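Reading a scorecard: notes for week 2
Club Scorers' Course, Brakside
Tutor: Kirsten Kirkegaard

Last week we filled in a card. This week we ask how far to believe one.

Start with the strike rate. Clarnby's opener made 38 against Lund in March and was praised for "anchoring" the innings. The card doesn't show that he was dropped twice, or that the bowling was poor for most of it. Anchoring is a word people use once they know who won.

Par scores deserve the same suspicion. You will hear that 160 is par at Brakside and 190 at Clarnby. Ask who worked it out and from which matches. I have asked, and got a shrug.

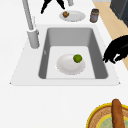

Economy rates are a little better, but a bowler used only against the tail will look mean on paper. Check the order of the overs before you call anyone tight.

As for "momentum", leave it out of your match notes. If three wickets fell in an over, write that.

For next time: take the Lund card, cross out every adjective in the report beside it, and see what is left. Aksel Nørgaard's chapter on averages is optional. I find it too trusting, especially on not outs.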